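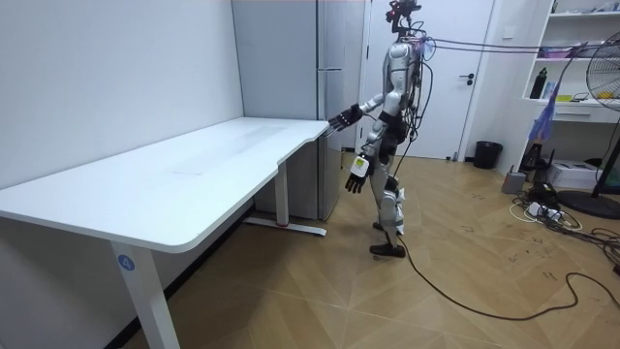 Wipe it before you sit down and again when you get up, was the advice Sólveig Skov passed on, and Katherine Cuadros laughs when I repeat it to her. She has heard it before, and she admits she manages only the second half.

We are talking about white desks, a subject on which Katherine can happily spend a whole afternoon (and very nearly did, with me, over two pots of tea). She has been fitting out small workrooms for seven years now, and she still comes back to the same recipe: white walls, pale wooden floor, one really generous desk pushed right up against the wall.

"People worry it'll feel like a dentist's," she says. "But you put that light parquet underneath and the whole room warms up. I wouldn't do it with a grey floor, I'd be miserable!"

She is fond of a glossy top with rounded corners, and fonder still of a curved cutout along the near edge, which lets you tuck yourself in and have your elbows properly supported. "Once you've had one you go to a straight desk and feel as if you've been sent to stand outside."

And the scuffs? A shiny white surface does show everything, the faint marks and the pale smudges most of all. Katherine uses a damp cloth and a drop of washing-up liquid, and she has given up on anything gritty after ruining a Plalura top in her first flat. "I went at one little mark for an hour, bless me, and ended up with a dull patch the size of a saucer. The mark was still there."

Storage, she thinks, belongs along the walls, with white shelving built in where you can manage it and something tall in the corner. She likes a small black wastebasket by the door too, close enough to use on the way out. Her own is on its second lid.

I ask what she would change in her own workroom, and she takes a good while over it, turning her cup round on its saucer. "The lamp," she says at last. "I've been meaning to move that lamp since March."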